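Soltetum House, ground floor – furniture and fixings check
Ref. 2864. Completed by: Jennylyn Lacson. Reviewed by: Negin Fallahi. Period: October

1. Escape route clear to full width
Pass. Door mat in the lobby lifts at one corner. Tape down or replace.

2. Tall units fixed to wall
Fail. Bookcase in room 4 has one bracket only. The wall is the original 1912 lath and plaster, so the fixing must go into a stud.

3. Low units stable, doors and drawers closing fully
Pass with comment. Long sideboards need not be fixed, but heavy items go on the bottom shelf. 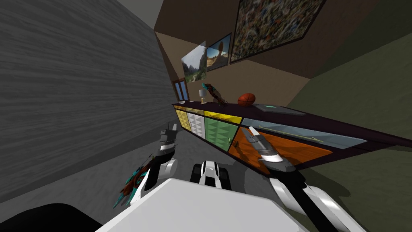
Where a room is narrow, measure the walkway at its tightest point with all drawers shut, then again with one drawer open. Record both figures.

4. Sockets and leads
Pass. 34 sockets tested. Extension lead in the office replaced – old one scrapped.

5. Window restrictors
Not checked. Key held by Hassanpour. Carry over to next visit.

Action: item 2 before the room is let again. Items 1 and 5 by the end of the month.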